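Weekend Host Wanted at Fovham Community Radio

Posted Jul 29, 2021

Fovham Community Radio is looking for someone to take over our weekend morning show, and we would love for that someone to be a neighbor. The show has been on the air for 19 years, under a few different names and at least one terrible theme song, and a lot of folks around here have it on while they make their eggs. We'd like to keep it that way.

You'll be live for 2 hours each weekend morning from our studio on Swanson Street. There's music, of course (you pick most of it), plus the weather, the lost pets, the birthdays, and a call-in segment that tends to run over. You'll also put together one longer interview each month – a former mill worker, a high school band director, whoever has a good story and can be talked into telling it.

Experience is nice but we can teach you the board. What we can't teach so easily is being curious about people, and getting out of bed in the dark in December. If you've done a podcast, called ball games, or read the announcements at church, please tell us about it.

The position is part-time and pays 44 dollars per show. Our signal reaches Fovham, Cukgate and most of Pirberg, and we have 3000 listeners on a good morning, many of whom will call to correct your pronunciation of Pirberg.

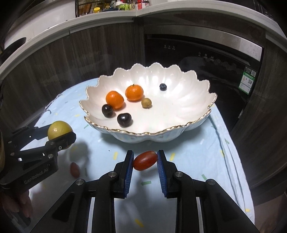 Past hosts have been kind enough to share a word or two on the job, and one of them wrote to us that the first month was plain scary, that she talked much too fast and played the same record twice in one hour, and that by spring she knew half the callers by their voices and didn't want to give it up.

To apply, send us a short letter and a recording of yourself talking for five minutes or so, on any subject you like. A phone recording is fine – we're listening to you, not your equipment. You can drop it off at the front desk or use the contact form on our website. We'll answer everyone who writes.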